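**Home recording guide for hand-held grippers reaches its third version, and it's a good one**

*11th December*

The Nellance working group has put out version 3 of its practice guide for people who record household tasks with hand-held grippers, and if you do this kind of work you'll want to set aside an evening for it. The new text runs to 13 pages, down from a sprawling draft that went around in March, and nearly every page has something you can put to use the same day.

The biggest change is in how the guide treats the room. Earlier versions asked recorders to clear a table and the area behind it before starting. Version 3 drops that. Homes are full of shelves, bags, cups of pens and half-open boxes, and the group now says plainly that a robot meant for homes should learn from rooms that look like homes. Recorders are told to leave ordinary belongings where they are, and to take away only what falls under the privacy list: mail with a name or address on it, medicine labels, family photographs, screens that are switched on, and anything with an account number.

That list used to be one vague sentence. It is now a full page with a check box for each entry, and it has to be gone through before the first take of the day and again whenever the setup moves to another room. Brolten, which makes training kits for small labs, has already turned the page into a laminated card (it fits in the lid of the case, a lovely touch!).

There's good news for the tools too. Pads, pins and finger links get a proper inspection routine for the first time. The pads are to be wiped down and looked over for tears, the pins checked by hand for play, and the fingers opened and closed fully before recording starts. Any gripper that fails goes in a marked bag and stays out of use until somebody signs it back in. For two-handed tasks, both grippers have to pass, and the pair has to be logged together so that a fault on one side can be traced later.

The guide also settles a long argument about failed attempts. Until now some teams threw away any take where an object slipped or a box lid wouldn't close. Others kept everything. Version 3 says to keep the take, mark it as failed, and write one line on what went wrong. Takes may be deleted for one reason only, and that's privacy. Faulkner, the lab that ran the trial of the new rules, tried the labeling scheme on 125 sessions and reported that recorders picked it up quickly once the one-line note replaced the old drop-down menu with its endless choices.

Session length gets a firm number as well. A recorder may make no more than 100 takes in a day, with a rest after each block, and the person who lives in the home can stop the session at any point without giving a reason. Anything recorded that day can be withdrawn on request. The wording here is wonderfully short and clear, and it has to be read aloud before the consent form is signed.

Tables get their own half page, and it's a fun read for anyone who has ever fought with a slippery surface. Patterned cloths, printed mats and bright packaging are all welcome. The cloth should be flat where objects will be handled, and its loose edge should hang clear of the recorder's feet.
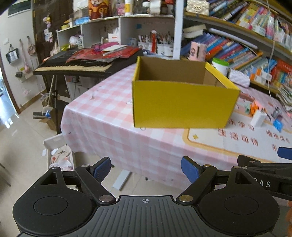
Floors come next. The guide asks for a clear standing area and a clear path to the door, with bins and cables kept out of both. It also asks recorders to write down which side of the table they worked from, a small detail that earlier data sets nearly always left out and that makes later sorting so much easier.

Labels in other languages are covered in an appendix. Printed text on boxes, books and mats can stay in view as long as it doesn't identify a household, and notes should copy the text in its original script where the recorder is able to read it. Translations are optional and go in a separate field.

Caverura, which hosts a shared library of home recordings, says it will accept submissions under either version until the end of March. After that, new uploads will need the version 3 checklist attached. Older recordings stay where they are and will carry a tag showing which rules they were made under.

The group is taking comments on the inspection routine and would especially like to hear from teams that use grippers with soft pads. Comments should give the page number and, where possible, a suggested wording.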